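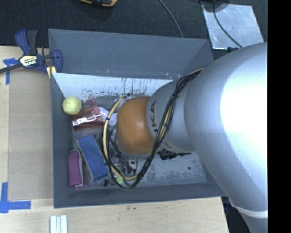 Keeping and posting pencil drawings at home

My aunt Araceli Mendoza draws portraits in soft pencil, and for many years she kept them rolled in a kitchen drawer. When I moved to Gosunthorpe she gave me the whole drawer. I write down what I have learnt with them, as several readers of this page have asked me the same things.

Flattening a rolled drawing
Do not roll it the other way. I did this with the first one and the paper got a crease across the forehead of my uncle. Put the drawing face up on a clean table, lay a sheet of smooth tissue over it and then a board which is bigger than the paper. On the board go heavy books. Leave it for 3 days, and if the corners still rise, leave it for three more. An iron is a bad idea, also a cool one.

Fixing the pencil
Soft pencil comes off on everything. A fixative spray from the art shop holds it well. Spray outdoors when there is no wind, two thin coats, and let the first one dry before the second. Many people recommend hair spray. I tried it on a sketch of no importance and after one summer it had become yellow.

Cleaning the margins
Use a kneaded rubber and press it on the mark, then lift. Rubbing makes the paper shiny. Fingerprints of butter or oil I cannot remove, and I have stopped trying.

Where to keep them
A flat box under the bed is good, provided that the room is dry. Mine holds 14 drawings with tissue between each. The loft is too hot in August and the cellar smells of mushrooms, so neither of them is suitable. Write the name and the year on the back in pencil, near the edge, before the drawing has dark parts there.

Sending one by post
Small drawings travel best flat. Cut two pieces of stiff cardboard, 6 cm larger than the drawing on each side, with the lines of the cardboard going in different directions. Put the drawing in a clear sleeve, fasten the sleeve to one piece with paper tape at the corners, and close the second piece over it. The tape must touch only the sleeve.

Comments

Crescencio Quezada wrote:
Does the fixative also work for coloured chalk? My daughter makes very dusty ones.

Reply from the author:
It works, but the colours become a little darker. Please try it first on a corner.

Filed under: Paper, Small repairs
Older: Removing wax from a tablecloth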